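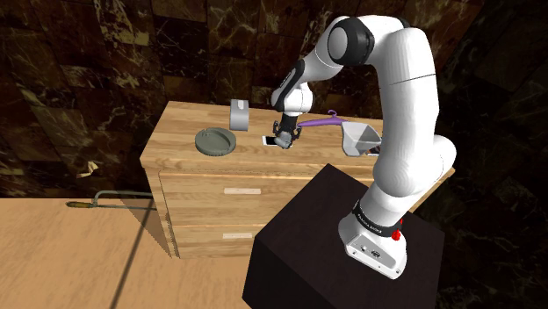
dustyhinge wrote:
I still say you learn more by putting your hands on a real arm and walking it through the job. Remote control puts a pane of glass between you and the work, and the robot ends up learning all your hesitations along with the task.

I've been chewing on this one since yesterday, dustyhinge, and I'm going to disagree with you as kindly as I can, because I started out in exactly your camp. I hand-guided arms for years before I ever touched a controller. It feels lovely – you lean on the wrist, it gives, you both arrive at the drawer handle together, and you'd swear the thing understood you. Then you play it back without your hand there and it sails past the handle with all the confidence in the world.

For anyone just joining: I'm doing the tidying tasks in Harnside, the simulated room with the dresser, and driving the arm by remote control through a Dobos handset. The one I've been losing sleep over is the phone on the dresser top. It's lying flat, it's thin, and there's a purple hanger nearly touching the fingers on the right, so you can't just swoop in with the gripper wide open and hope. I come down from straight above, stop short, have a look, settle the angle, and only then go the rest of the way.

That stop is what I wanted to ask about in the first place. I've recorded 1210 demonstrations so far and kept 700, and nearly every one I kept has that little pause in it. My worry is that the learned version is going to copy the pause and then just hover there forever, like somebody who walked into the kitchen and forgot what they came for. Should I be trimming them out, or driving better?

tinplate_moth
Oh, I know that hover so well! Mine used to do it over a cereal bowl. Please don't trim blindly, though. I cut every still moment out of a batch in March and got an arm that knocked things over at a cheerful, steady speed. Some of that pause is you looking, and some of it is you waiting for the fingers to line up, and the second sort carries real information. What worked for me was shortening any stop down to a few steps and leaving the slow creep before it and after it alone.

dustyhinge
Fair enough on the playback, and I'll admit I've had an arm sail past a handle or two myself. But you've rather made my point for me. If your hand was on the wrist you wouldn't need to stop and look, you'd feel your way down. The pause is something the handset puts in. A person reaching for a phone doesn't hang in the air above it thinking.

old_bobbin
A person reaching for a phone has fingertips and a lifetime of picking up phones, dusty. The arm has what its cameras give it. If you guide it by feel, you're using something it won't have later on, and it has no way of knowing why you moved when you did. I'd take a slightly clumsy demonstration made from the robot's own view over a beautiful one made from mine. (Also, and I say this with love, it's a simulated arm. You can't lean on it.)

dustyhinge
Ha! All right, you've got me on the last part. I was talking generally.

quietlathe
Small practical question before you two get going again. Are you driving from the room view or the wrist view? In the room view I find I always come down too far to one side of thin things, and I don't notice until I close the fingers.
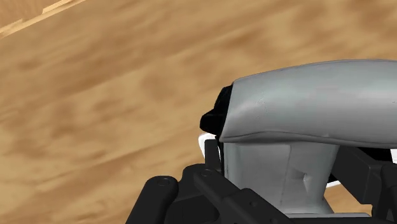 pocketgimbal

Both, quietlathe, and I change over partway down. The room view is for getting across the dresser without dragging the arm through everything, and once the fingers are low I go to the close view and pretty much live there. You do lose a lot up close. When there's something big and pale in the grip, it fills up most of the right side and you have only the wood grain on the left to tell you how you're moving. I've got used to reading the grain – it runs on a diagonal, so if the streaks slide the way I expect, I know I'm drifting the way I meant to. I never planned that, it just crept in after enough sessions, the way you learn the sound of your own car.

The awkward part is the domed shapes. With a nice rounded top you can't tell from above how deep the fingers have gone, because the lip hides the bit you care about. I've taken to watching the round pins on the black links instead. If the two of them look to be at the same height, I tell myself I'm level, and then I lift a hair and wait before I commit to anything bigger. Very happy to hear from anyone with a better trick!

And tinplate_moth, thank you, that's the sort of answer I was hoping for. I'm going to try shortening the stops on a copy of the 700 and leave the originals be.

quietlathe
That helps. I'd been stubborn about staying in one view because I thought switching would confuse the recording, but of course the recording gets both views the whole time whatever I happen to be looking at. I feel a bit silly now.

old_bobbin
Don't feel silly, I did the same thing for a whole winter. One warning about the pins: it works until you tilt the wrist on purpose, and then they'll tell you all sorts of stories. For the flat dish I come in tilted and I ignore them completely.

Also, pocketgimbal, what made you throw away the other recordings? If they were failures, I'd hang on to them. Udard lets you tag a run as a recovery, so if you missed the phone, backed off and got it on the second go, that's gold. The robot is going to miss too, and somebody ought to show it what to do next.

pocketgimbal
Oh dear. A good many were exactly that – missed, backed off, tried again. I thought of them as the embarrassing ones. They're still on the drive, thank goodness, so I'll go through and rescue what I can. The ones where I nudged the dustpan can stay where they are, I think.

dustyhinge
I'd keep a few of the dustpan ones as well, if the phone got picked up in the end. And since I'm feeling generous, I'll say that recoveries are much easier to record by remote control. When I'm guiding by hand I never miss in the first place, so there's nothing to recover from. I still think the motion looks nicer my way. Pour yourself something, do 30 runs with the stops shortened, do 30 as they are, and tell us which one hovers.

tinplate_moth
Seconding that, and please use the same starting layouts for both, or we'll all be arguing about the hanger until next year.

pocketgimbal
Same layouts, I promise. I'm training 3 versions now: the originals, the shortened stops, and shortened stops with the recoveries put back. It'll be slow going on my machine, so bear with me, and I'll post back in this thread when they've finished. If anybody has a good set of Dobos settings for fine wrist rotation I'd love to see them in the meantime, as mine goes from nothing to far too much in about the width of a thumb.

old_bobbin
Turn the rotation scale down to half and leave the curve alone. People always fiddle with the curve first and then can't find their way home again. I'll dig out my file and send it over tonight.

Nurnomen Forums | Last post 24/06/2025 | Contact the moderators | Copyright Nurnomen, posts belong to their authors | Back to top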